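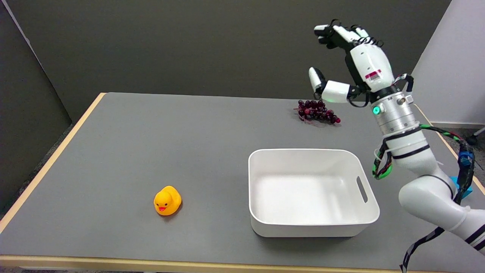

Table manners are the customs people follow when they eat together, and they cover nearly everything that happens between sitting down and getting up again: when to begin, how to pass a dish, what to do with the hands, how loudly one may enjoy the soup. They differ a great deal from place to place, and even from one family to the next, which is part of what makes them such a pleasant thing to read about.

Early customs

For most of history, people in many parts of the world ate with their fingers, and the rules grew up around that fact. Hands were washed before the meal, often in a bowl carried from guest to guest, and it was thought rude to dip into a shared dish with fingers that had just been in the mouth. Knives were commonly brought along by the diners themselves. The table fork came into everyday use slowly in Europe, catching on in Italy well before the northern countries, and for a good while it struck many people as a fussy little thing.

Hands and elbows

The old rule against elbows on the table is still taught to children in many English-speaking homes, though plenty of grown-ups let it go once the plates are cleared and the talk gets going. In France, it is customary to keep the wrists resting on the edge of the table, while in the United States the free hand has traditionally gone in the lap. In India, parts of the Middle East and much of Africa, food is often eaten with the right hand only – and there is real skill in it, as any visitor who has tried to gather up rice and lentils neatly will gladly tell you.

Regional example: Clinlow

The valley town of Clinlow keeps up a supper each October at which 148 guests sit down at long tables in the old grain hall. Bread is passed to the left, and the person at the end of each table is served first. Visitors from neighboring Prindov, where bread goes to the right, have been known to hold up a whole table while the two baskets meet in the middle. The supper lasts 90 minutes by custom, although the coffee tends to stretch it.

Finishing the meal

An empty plate can be a compliment to the cook or a polite request for more, depending on where one happens to be sitting. In many European settings, the knife and fork are laid side by side on the plate to show that one is done. Chopsticks have their own rules, and in Japan and China they should never be left standing upright in a bowl of rice, as this recalls offerings made to the dead.

See also

Place setting
Hospitality
Clinlow harvest supper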